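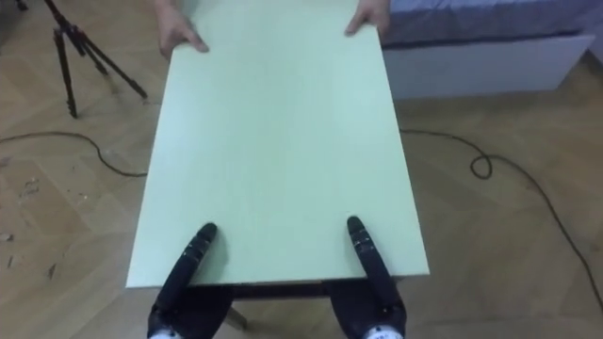 Most damage to flat furniture parts happens between the stack and the bench. A large panel is not always very heavy, but it is wide, and a wide thing is difficult to control when it is held from one end only. For this reason the first skill in this book is the two-ended hold, before any screw, hinge or shelf pin. Look at the hands at the far end of the pale panel: one is at the upper left part and the other is near the upper right corner, so there is a good distance between them. When hands are set wide like this, a small push from either side can correct the board. When they are set close together in the middle, the corners begin to swing and the edge meets the wall or the door frame.

Chapter 2
Handling and Laying Large Panels

By Tiruwork Seyoum
4th February

Print this chapter | E-mail this chapter

What you will learn

After studying this chapter you should be able to name the parts of a panel, choose a good hold for one person or two persons, lay a panel flat without harming its face, and check it for marks before the work goes on. You will also learn the few spoken words which two workers need when they move a board together.

2.1 Names of the parts

Every panel has two faces and four edges. The face which will be seen in the finished furniture is called the show face. The other one is called the back face, even when it will later look downwards, as under a table top. The two long edges and the two short edges are also given names in the workshop, but these names depend on the piece. In a wardrobe side, the edge towards the doors is the front edge. In a table top, we speak usually of the near edge and the far edge, which means near or far from the worker who is giving the commands.

Students often confuse the edge with the corner. An edge is a line, and it can bear some pressure. A corner is a point, and it can bear very little. If a board is put down first on one corner, all its weight comes to that point and the material is crushed. Such a crushed corner can be filled and painted, but on a coloured board the repair will nearly always be visible.

2.2 Before lifting

Prepare the place where the panel will go before you touch the panel. Sweep the bench with a soft brush. Pass your open hand over the whole surface and feel for grit, dry glue or the small metal pieces that fall from drilling. One screw left on the bench can make a scratch across the show face as long as your arm.

Take off rings, watches and belts with a large buckle. Gloves are a matter of discussion between teachers. Ebise Negussie, with whom I taught for many years, wanted thin gloves for all sawn edges and bare hands for finished faces, and I have kept her rule in this book.

Then decide who gives the commands. It should be the worker who will walk forwards — the one walking backwards has enough to think about.

2.3 The words of command

Four words are sufficient: ready, lift, stop and down. The leader says the word and the partner repeats it before anything moves. "Ready" is a question and must be answered. "Stop" may be said by either worker at any time, and it is obeyed without asking why.

Do not say "okay". In a noisy room it can mean yes, wait, or thank you.

2.4 Lifting and laying flat

Raise the panel on its long edge first. Carry it upright, with the show face turned to the inside, and keep your arms almost straight. At the bench, rest the long edge on the protected border, stop, and change your hold. Lower the panel slowly while your partner supports the other end from below. The fingers come out last, one hand after the other.

A panel lying flat may still move when it is drilled or wiped, so one worker steadies it with open hands. Pressing with the finger ends leaves marks on a matt surface, and pale colours will show these marks more clearly in side light.

2.5 A case for discussion

The Firkeo workshop prepared 47 table tops for a school. The faces were perfect on delivery, but 2 tops had a damaged corner. Shewit Zeleke, the foreman, found that both had been stood on the concrete floor while the workers changed their hold. He laid a strip of old carpet beside the bench, and the work continued. Discuss with your partner whether the strip was the best answer, and what else could be changed.

Related chapters
Chapter 1: Reading a Cutting List
Chapter 3: Edges, Bands and Corners (Sumaiya Liyanage)
Chapter 4: Marking Out for Hinges
Appendix: Care of Pale Surfaces (Myfanwy Rees)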